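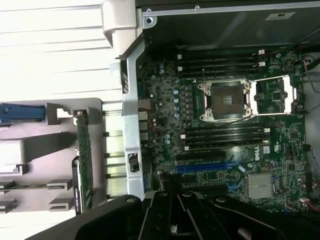 # Trocar o processador e a memória numa workstation Dell

Este guia serve para quem tem uma workstation de secretária com um único soquete e oito ranhuras de memória, quatro de cada lado do processador. Foi escrito a partir das máquinas que recuperamos na oficina da Nundon, mas os passos são iguais em quase todos os modelos desta geração. A ordem conta: primeiro o processador, depois a memória, por fim o dissipador e as placas.

## Material

- Chave Phillips n.º 2, de preferência comprida
- Álcool isopropílico e panos que não larguem pelo
- Pasta térmica
- Pulseira antiestática
- Uma lanterna pequena
- O processador e os módulos novos

Confirme antes no manual do modelo quais os processadores aceites e se a BIOS precisa de atualização. A atualização faz-se com o processador antigo ainda montado.

## Preparação

1. Desligue o computador, retire o cabo de alimentação e carregue no botão de ligar durante alguns segundos.
2. Deite a caixa de lado numa mesa estável e abra o painel.
3. Retire a placa gráfica e as outras placas de expansão. Abra primeiro a patilha na ponta da ranhura.
4. Desaperte os parafusos do dissipador em cruz, meia volta de cada vez. Se não sair, rode-o ligeiramente para um lado e para o outro. Não puxe a direito.
5. Limpe a pasta velha do dissipador e do processador.
6. Solte as alavancas, abra a moldura e retire o processador antigo pelas bordas.
7. Retire os módulos de memória, abrindo as patilhas brancas.

O dissipador pequeno de alhetas, sobre o chipset, fica onde está.

## Verificar o soquete

Com a moldura aberta, olhe para os contactos com a lanterna, de vários ângulos. Devem formar linhas regulares. Um contacto dobrado nota-se pelo reflexo diferente. Não toque neles com os dedos nem passe o pano. Se houver pó, use uma pera de ar – ar comprimido de lata, muito perto, pode molhar os contactos.

Veja também se há cabos finos a atravessar a placa junto ao soquete. Convém afastá-los agora, para não ficarem presos debaixo do dissipador.

## Montar o processador

1. Segure o processador pelas bordas e alinhe o triângulo do canto com a marca do soquete.
2. Confira os entalhes laterais e pouse-o a direito, sem carregar.
3. Feche a moldura por cima.
4. Baixe as alavancas pela ordem indicada no manual. É normal sentir resistência no fim do curso.

Se a moldura não assentar, abra tudo e repita o alinhamento.

## Montar a memória

Com quatro módulos, use uma ranhura por canal, segundo o esquema do manual ou da etiqueta no interior do painel. Os quatro no mesmo banco podem funcionar, mas nem sempre com todos os canais ativos. Não misture módulos registados com módulos sem registo.

Alinhe o entalhe e carregue nas duas pontas até as patilhas fecharem. O Lauri Laaksonen, que testa as máquinas connosco, monta primeiro só um módulo e arranca assim. Demora mais, mas quando há um módulo avariado poupa bastante tempo.

## Dissipador e placas

Ponha uma gota de pasta do tamanho de um grão de arroz no centro do processador. Pouse o dissipador a direito e aperte os parafusos em cruz, sem forçar depois de chegarem ao fim. Ligue a ventoinha. Só então volte a colocar a placa gráfica e as restantes.

## Primeiro arranque

O primeiro arranque pode levar alguns minutos, com o ecrã preto – espere. Depois entre na BIOS e confirme o modelo do processador, a memória total e a temperatura. Se faltar memória, desligue tudo e volte a encaixar os módulos em falta.

Deixe correr um teste de memória completo antes de fechar a caixa de vez.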